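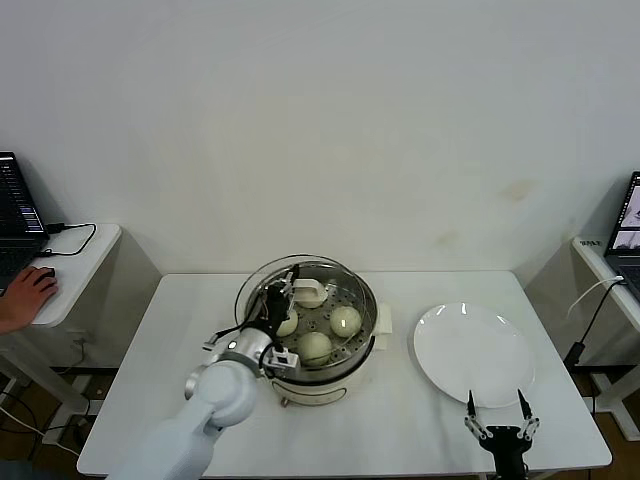 Selon Valentina, le levain Hatik a doublé de volume en 7 heures, donc il est « stable » et on peut passer à la suite. Je note sa remarque, je ne la partage pas.

dim. 10 août
Nilton Bedoya

Doublé par rapport à quoi ? L'élastique sur le bocal avait glissé, et Jhair l'a remis au jugé. Chez moi, même farine, même eau, rafraîchi 2 fois : la pâte monte, puis retombe avant que j'aie fini de peser le sel. L'odeur tire sur le vinaigre. Valentina y voit un bon signe, moi j'attends le pH, et la sonde n'est toujours pas étalonnée depuis juin.

Essai du matin sur les petits pains vapeur : pâte à 40 % de levain, étuve réglée à 27 °C. L'afficheur dit 27, le thermomètre à alcool n'est pas d'accord, je ne sais pas lequel croire. Mie serrée, un peu grise au cœur. Segundo accuse la farine Clasero. Possible, mais on avait dit la même chose de la précédente.

Le protocole Agudelo promet un levain mûr en une semaine. Aucun témoin, aucune indication du taux de cendres. Je veux bien le suivre encore une fois, à condition de garder un bocal à côté avec l'ancien rafraîchi.

À faire : étalonner la sonde, tracer les repères au feutre sur le verre, repeser la farine avant chaque bocal. Jhair, merci de noter l'heure du rafraîchi et pas seulement « matin ».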